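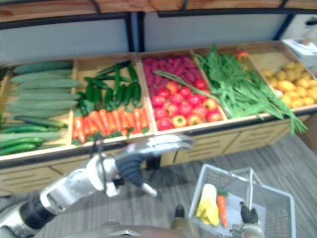
Saturday, 7:40 am

Radiation monitoring, Plutden site. Night run finished without a gap. Station 2 logged 853 readings, station 3 logged 499 before the battery dropped out, so Szabolcs will swap the pack on his next visit. Both stations stayed at normal background the whole time.

Check source before and after: same channel, no drift. I left the high voltage alone.

Soil samples from the Hegedűs field are dried and sieved. The cesium peak is there but small, in line with what we got in March. Counting time was 60 minutes per jar. Jar 4 has a cracked lid – repacked it and will count it again Monday.

The people at Latemora want our numbers ahead of their public meeting on the reactor restart. Szabolcs thinks we should send the raw files. I would like the background subtracted first, and the sheet checked by both of us. The opponents and the company will both quote from it.

Cendau probe: the cable is noisy when bent near the connector. Taped it straight for now. Serial number ends in 56, not the one listed on the calibration sheet, so somebody mixed up the two probes. Fixed the label and wrote to the calibration lab for the right sheet.

To do: new pack for station 3, recount jar 4, order lids.

Chae-won Cheon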